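Report on Our Visit to the Plotitz Open Day
February
By Ívar Bisgaard

Print this page | E-mail this page

1. Purpose of the visit

In our course on automation each group must visit one workplace and write a report about it. My group was Selina Gruber, Mikkel Kvaran and me. We chose the open day at Plotitz, because they work with hand-held grippers for household tasks and our own project is also about cloth.

2. What we were told

The introduction started at 11 in the morning and was given by Skarphéðinn Frandsen. He explained that a person holds the gripper and does the task by hand, and a camera on the tool records it. Later the recordings are used to train a robot arm. The collection for folding and picking up clothes has now 2,826 recordings. I had expected a bigger number, but he said that many recordings are removed in the checking.

Mikkel asked why they do not record only in the laboratory. The answer was that a laboratory table is too clean. In a home there is different light, and other things lie near the clothes. We found this a good answer, although it makes the comparison between recordings more difficult.

3. The demonstration

After the talk we went to a living room where the gripper was shown with clothes. The visitors could try it in groups, and each group had 14 minutes. Selina tried first. Her opinion was that the tool is heavier than it looks and the wrist becomes tired. For me the hardest part was to judge the depth. I closed the jaws too early 2 times and caught only air.

A dark blue piece was one of the clothes used, on a long surface with a pink cover. When the jaws hold the cloth at one place, the rest of it makes folds which are not easy to predict.
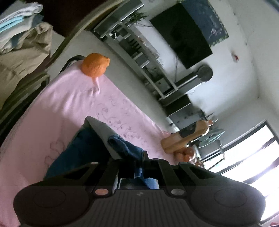
4. What we learned

We will change our project plan in one point. Until now we wanted to use only flat towels, but we will add crumpled clothes also. We still do not know how to measure if a grip is good, and Skarphéðinn Frandsen promised to send us the checking rules they use.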